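Barbier 2000 Mattress Topper
Sold by Derasdale Bedding, Plosley

Most toppers promise to turn a bad mattress into a good one. We sell this one and we don't believe that. If your mattress has a dip in the middle, a topper will dip with it.

What the Barbier does is take the edge off a bed that is too hard. It is 2 inches thick, with a cotton cover that unzips and washes at 60. The maker calls the filling "cloud grade". We asked what that meant and got a brochure back.

Sizes: single, double, king
Price: single 103, double and king on request
Trial: 100 nights, return postage at your own cost

The older Vinano topper is cheaper and a bit firmer. A few of our customers bought the Barbier and swapped back, so try both in the shop if you can get to Plosley.

"Cooling" is printed on the label. We noticed no difference in July. 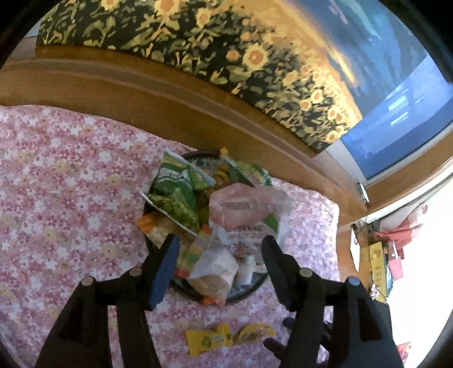

Will my fitted sheet still go over it?
Only if the sheet is deep enough. Measure the mattress, add 2 inches for the topper and check that against the depth on the sheet's packet.

Corner straps are included. They are thin.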